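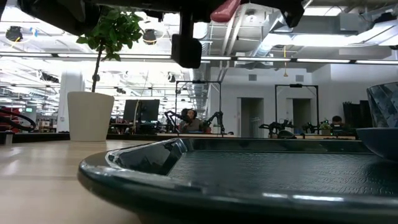 Sunday night and I have Opinions about trays, so settle in with a drink, this is going to run a few posts.

For years I thought a tray was something you owned for breakfast in bed, a thing I have done exactly once and spent the next week finding crumbs. Then in March I started putting one on the table for every meal, and I'm a convert, the annoying kind who brings it up at parties.

You want a rim. A real one, thick and rounded, that you can get your fingers under when your hands are full of other thoughts. The flat bamboo one I bought in Dorkton had a lip about as tall as a coin and I lost a whole bowl of soup off it on the back step. Rest in peace, soup.

A little texture on the bottom helps so much too! My old one was slick as a skating rink and the forks slid down to one end every time I turned a corner.

Dark green is the color I keep coming back to. It looks lovely on pale wood, and a teal plate just sort of melts into it, and then anything with a bright handle pops right out at you.

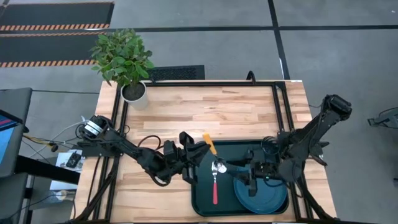 Red fork, orange handle, plain silver spoon, teal plate. Mixed flatware forever.

I know, I know, some of you have the matching sets from Urrego with the little felt-lined drawer, and I admire you. I grew up in a house where you fished around for whatever was clean, and I still think a table looks friendlier when the spoon and the fork have never met before.

Plate to one side, fork next to it, and leave yourself some open tray. If you fill every inch you'll have nowhere to put down the spoon once it's got sauce on it, and then it goes on the table, and then why did you get out a tray?

Also please put a plant on the table if there's a corner free. Leaves in your peripheral vision make even leftovers feel like a proper lunch.

Next up, if anyone's still here: bowls, and which ones stack. I have been saving that one up for months.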